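Re: [surnside-list] Shared file store, what do we replace first?
From: Joaquim Henriques
Date: 2026-03-24

Hélder Gouveia wrote:
> The old box was down again over the weekend. Do we buy a new one,
> or keep Louro going until December? Also, does anyone know how
> much of what is on it is still wanted? I would sooner not pay for
> storage we don't need.

I would keep it going until December. The disks are the weak part and we have 2 spares on the shelf in Urholm. I can bring them over next time I come.

On your second question, I ran a listing last night. There are 2,423 folders at the top level, and most have not been opened since the choir scans were moved. Ten minutes with that list would tell us more than a month of guessing. I have put it in the usual place as a plain text file. Please mark anything you want kept with a K at the start of the line and leave the rest alone. Don't delete anything yourself.

If we do buy new, the quote from Rullex has two versions, a server board or an ordinary desktop one. I don't think we need the first. There are never more than 4 of us on it at once, and the slow part has always been the line out to Surnside.
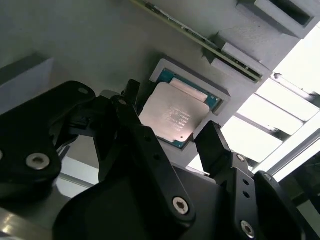
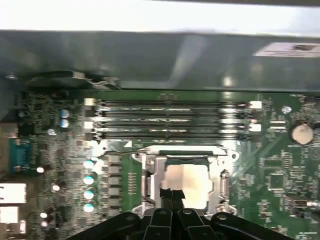

Server processor (first), desktop board with the memory slots empty (second)

Memory is quoted separately in both versions, so check that before comparing the totals. The first time I read it I missed the line and thought the desktop one was a bargain.

Backups are a different matter and should not wait. The nightly copy has been failing on the minutes folder because of a file name with a colon in it. I have renamed the file and last night's copy went through, but I would like someone else to try restoring a folder from it. Hélder, could you do that? Any folder will do, as long as you put it somewhere new and don't write over the old one.

I am away for 10 days from Friday. The password for the admin account is in the envelope, same drawer as before.

Joaquim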